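Ticket 70, Studierendenprojekt Greifer, Gruppe Prerko
Status: offen

Ich habe folgendes Problem: Beim Greifen von dünnem Stoff schließen die blauen Spitzen, aber der Stoff rutscht wieder heraus. Von 4 Versuchen mit dem weißen Tuch sind 3 misslungen. Den Schließwert habe ich auf 900 gestellt, das hat leider nicht geholfen. 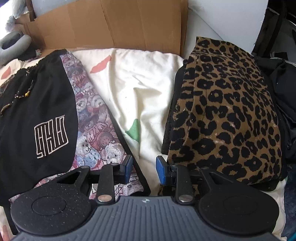 Hjørdis Lindqvist: Bitte stell den Wert zurück, höher wird es nur schlechter. Fährst du senkrecht auf eine Falte zu?

Nein, bis jetzt immer schräg. Ich werde es nach 14 Uhr probieren und das Ergebnis hier eintragen.

Yuzuki Oshima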